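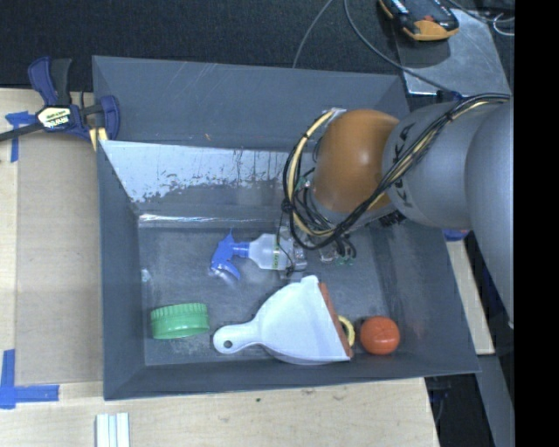

Bin picking is my favorite corner of robotics right now, and it's the best test I know for whether a machine can help around the house. Forget backflips. Give me a spray bottle on its side, a dustpan lying face down and a shiny orange-red ball-like thing in the corner, all in one gray bin, and ask a KUKA arm to clear it. That's the stuff under my kitchen sink!

2/ A spray bottle sounds easy until you plan the grab. Trigger head, collar, see-through body – three very different shapes on one object, and depth cameras have a rough time with anything translucent. Suction likes a smooth flat patch. A bottle doesn't offer many.

3/ The dustpan is my favorite of the bunch. Big, light, thin at the edges, and with the underside up there's this lovely smooth curve to stick a suction cup to. Or you pinch the handle. Either is fine! Choosing between them in a second or two is where the software has gotten SO much better.

4/ Then there's whatever sits behind the dustpan. A person just moves the pan out of the way without thinking. Older pickers would poke at the hidden thing over and over. The newer ones shift the big item first and look again, and I could watch that all day.

5/ Where are we on shop floors? The Kondberg warehouse runs a picking cell on mixed household goods, and the shift lead told me they log 1,000 picks between cleanings of the suction cups. Items it gives up on go to a person at the next station. Last Wednesday that was 60 of them, mostly mesh bags and loose lids.

6/ Homes are further off. Ernard has a kitchen demo that puts away 4 things at a time and takes ages over it. I still grinned the whole way through. It opened a cabinet!

7/ So can it do chores yet? Sorting one bin at a fixed station, yes, pretty well. Wiping down the counter with that same spray bottle, no. Squeezing a trigger while aiming it is a whole other skill.

8/ Going to see the Nomura gripper in March – soft fingers plus suction in one hand. Send me your worst junk drawer items and I'll ask if I can bring a few along.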